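Ferkby notebook, March, started 9:40 a.m.

Bedside task, hand-shown set. The idea on paper is that a person does the job with bare hands, the head camera records it, and the Otier arms learn the job from that. No gloves, no trackers on the fingers. Marchal wrote the task card and it reads "clear and freshen nightstand," which could mean six different things depending on who picks it up. I asked for a narrower card last month and got the same card with a new number on it.

Plan for the morning was 100 takes. We stopped at 91. Of those I would keep 79 without arguing, and the rest need somebody other than me to look at them, as I was already in a bad mood by then.

My main complaint is still the hands. A person going for a bottle decides how to hold it long before touching it, and does it a little differently every time. Fingers over the cap, fingers under the cap, palm around the body. The left hand hovers close by and may or may not be doing anything. To us it's all "pick up the bottle." To a two-jaw Lovent gripper most of it is noise, and the part it needs (where the force goes) isn't in the video at all.
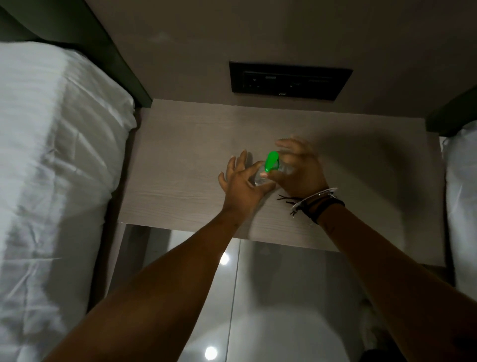 So we hand the thing to the retargeting step and hope. I've read the notes on retargeting twice now and I still can't find where it says what happens to the three fingers we throw away. My guess is they get averaged into the wrist, and that would explain the twisting we saw on the arm side in the last batch. Only a guess. I haven't plotted it.

The water part of the card worries me more. A bottle gets tipped, water goes on the tabletop, and the policy is supposed to learn how much is enough. From what? Clear water on a pale top, filmed from above, with a hand over half of it. I had trouble labeling the start of the pour by eye on a big monitor at normal speed. At quarter speed I could do it, mostly. If I need quarter speed and two coffees, I don't see the network getting it from a resized clip.

Remote control would at least give us joint angles and a grip reading on every tick. It's slow and it's ugly and the operator's wrists hurt by lunch, but I know what I have at the end of it. Ran 15 of those in the afternoon last time, and every one of them replayed. I put that to the group as a straight swap: drop the hand-shown set for this task, spend the hours on the leader arms.

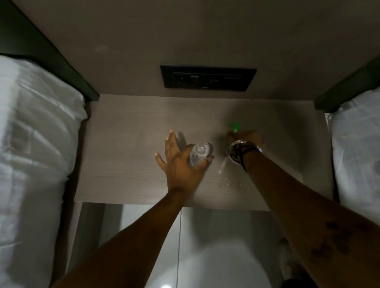
Lovent said no, and said it at some length. Their view is that fifteen clean replays prove the arm can repeat itself and nothing else, that an operator on leader arms avoids anything wet or slippery without noticing, and that the hand-shown takes are the only place where the messy version of the job gets recorded. They would mix the two and weight the remote ones higher at the end.

Fair point about operators avoiding things. I do it myself. I don't buy the mixing until someone shows me a run with and without, same seed, same test bed. "It helped on other tasks" was the full evidence offered, and the other tasks were folding and stacking.
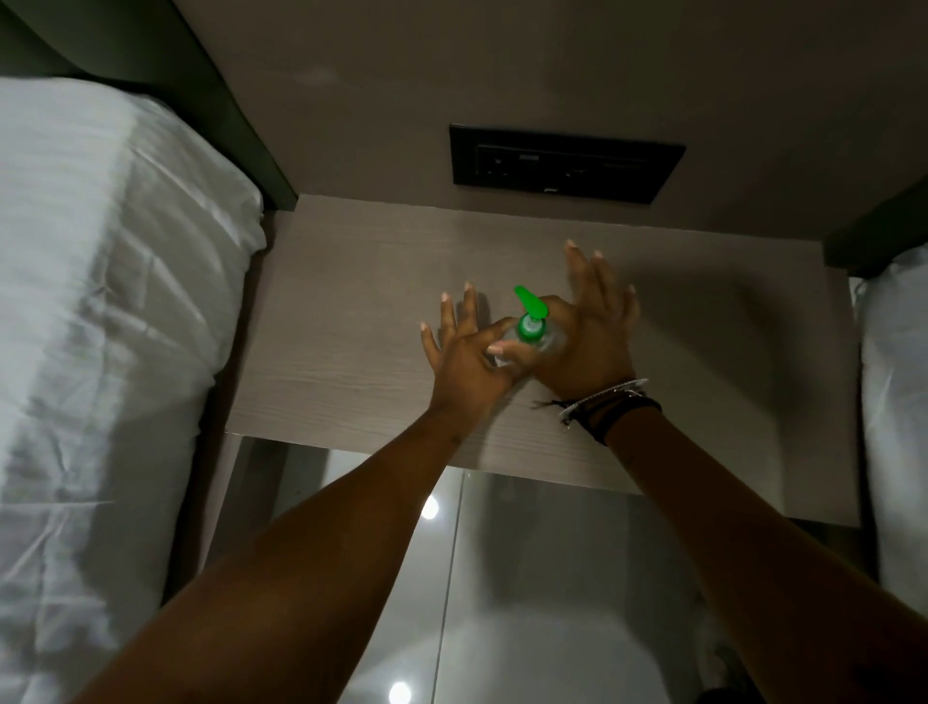
Labels, then, as that's the piece I can fix from my desk. The current scheme has one slot per hand and one verb per slot, so every two-handed moment gets forced into "left: hold, right: act" whether it's true or not. The green pump bottle is the worst of them. Both hands close in around it until they overlap at the pump, and from the head view I can't swear which one is steadying and which is pressing. Two of us labeled the same stretch separately and came back with opposite answers, both confident. I want a "shared" label, and a "can't tell" label that people are allowed to use without getting an email about it.

Still open:

Ask Marchal to split the card into bottle, water and pump. Third time asking.
Plot wrist rotation before and after retargeting for the 79.
Find out if the head camera can be lowered without the forearms blocking everything.
Price a side camera. Otier says there's one in the cabinet but the mount is missing.
Same-seed comparison, mixed against remote only. Lovent to run it, I'll pick the test takes so they can't.

Stopped 4:20 p.m. Drive copied, second copy not checked yet.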